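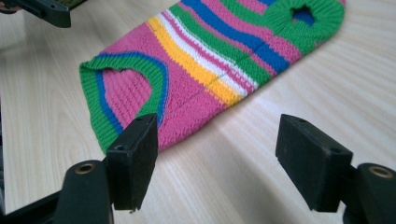
Rustora hand-held gripper, tried at the Favport open day, 2022-05-03

Quick one, typing this on the train. Two hours at Favport, most of it spent at the Rustora table. Free entry, bad parking, decent soup.

The tool first. You hold it, you squeeze, two black fingers close. Move your own arm, it records the lot, and the arm at the back of the hall is meant to learn folding from that. Jolien De Haan ran the demo and let people have a proper go, no hovering. Good on her.

Weight - fine for ten minutes. After that my wrist knew about it. Handle is too fat for small hands, wants a second size.

Grip is better than I expected on knitwear. Flat pads, so you come in low and pinch an edge. The ribbed bands are easy, they stand up a bit and give you something to grab. Middle of a fine knit is much harder. I pinched up both layers nearly every time and had to start agian. Tea towels no bother at all.

Trigger has a dead patch at the start of the pull. Annoying. Jolien says it can be set tighter, but not on the day.

Haoran Deng did the talk after. Said they want 3,000 folds before December and have 400 so far. Seemed cheerful about it. Asked him about dark clothes on a dark table, got a straight answer: poor, still working on it. More of that please.

Then the arm itself. Slow. Folded a towel, made a mess of a small jumper, folded the next one quite well. Sleeves are the problem, it tucks one and forgets the other.

Also looked at the Leltel one two tables along. Lighter, nicer trigger, but the pads are slick and wool just slid out. Wouldn't bother for clothes.

Price for the Rustora is £200 a month to hire, no sale price yet. Steep for a school, ok for a lab. Spare pads extra, forgot to ask how much.

Four out of five for the tool, three for the arm. Would go again - get there early, the queue was silly by elevn.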